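Staff kitchen hands the steamer over to a pair of robot arms

The bun queue at Fandcombe has a new server. Since September, two robot arms have been looking after the electric steamer in the company's staff kitchen, lifting the lid and moving steamed buns between pot and plate, and the people who used to do it say they would not go back.

Fandcombe serves morning tea to 895 staff. Buns are the runaway favourite, and until this spring every one of them was moved with tongs by someone leaning over a hot pot.

"My wrists used to be pink by ten o'clock," said kitchen lead Viorica Obradović. "Now I'm out the front talking to people, and I'm trying new fillings again. I'd forgotten how much I like that part!"

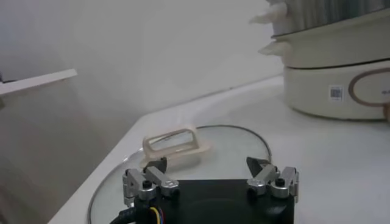

The steamer's glass lid on the bench, with one of the grippers close to its handle.

The system was set up by automation firm Moltach, whose engineer Nattawut Pongsiri spent 14 shifts in the kitchen before writing any of the program. He watched how the cooks held a bun, how hard they squeezed and where they put the lid down.

Soft food is a tricky thing for a machine to handle. Squeeze too hard and the bun is dented, too lightly and it drops.

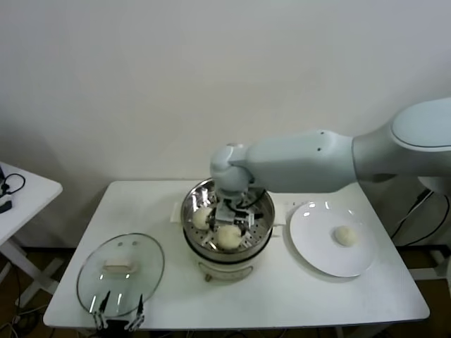
Pongsiri said the cooks picked up on problems he would have missed, and they now have the final say on any change to the routine. Réka Gál, who has worked the early shift for years, asked for slower movements whenever the lid is off, and got them the same afternoon.

No jobs have gone. Two kitchen hands have moved to prep and menu work, and Gál is training to look after the arms herself – cleaning the fingers, checking the cables and restarting the program when a plate is out of place.

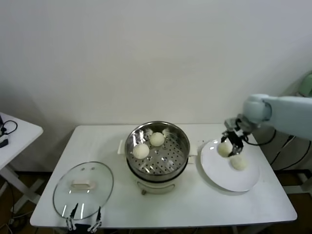

One bun in the gripper and another already on the plate.

There are still grumbles. The arms are slower than a cook in a hurry, and Wichai Sitthichai from dispatch misses the chat that came with his breakfast. Obradović has promised him it will be back now that she has her hands free.

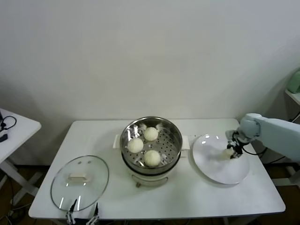 A second station is planned for the company's Thorlacius site, where the kitchen team has already asked to try it with dumplings. Gál will head over to help them set up – and she is taking her own list of requests for the engineers.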